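November, 7:40 in the evening
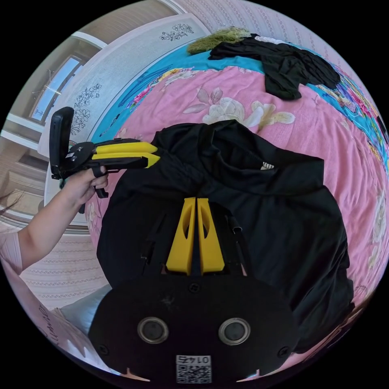 *Garment work on the bed: the black hooded top, laid out flat, with the grippers at either side of the task.*

I record the following while the day is still clear to me. The folding work continued under the Widmer schedule, and I completed 17 garments before the midday break. The hooded tops remain the slowest item. The hood must be settled before the sleeves are brought in, and the fabric creases again each time it is taken up by the tips of the fingers.

It was confirmed this morning that the folding line at Kunetden will be automated in stages, beginning with towels and flat sheets. Hooded and lined garments are to stay with staff until the system supplied by Biltomis has been approved for them. The notice stated that no position will be removed during the first stage. It did not speak of the second. I asked for that omission to be entered in the record of the meeting, and it was.

My own duties have changed a good deal already. Two years ago I folded by hand for a full shift and was judged by the pile at the end of it. At present I fold with the grippers for part of the day, and the remainder is given to reviewing recordings and marking those which cannot be used. We reached 1,024 accepted recordings this week. The figure was read out at the meeting and received politely.

I wish to note the matter of pace. Under the former arrangement a quick worker was valued above a careful one. The recordings require slow and even movement, and several colleagues with long service have found this difficult. One told me that she felt she was being asked to unlearn her trade. I do not think she was wrong, and I have requested that the older rates not be used in her review.

There is also the strain on the hands. Holding the grips is easier on my fingers than hand folding was, but my wrists are sore by late afternoon. The present rule allows a rest of 5 minutes in each hour. I have proposed in writing that it be doubled for those working on heavy garments, and an answer is expected from the Grarosari office before the end of the month.

The training places for machine attendants were posted at noon. There are two, and almost everyone on the line has asked for the form. I have taken one as well, although I have not yet filled it in. The section on prior technical experience is long, and I am uncertain whether the folding work may be entered there.

Tomorrow: black garments again, then the lined jackets if time permits. Return the signed rest schedule. Ask about the form.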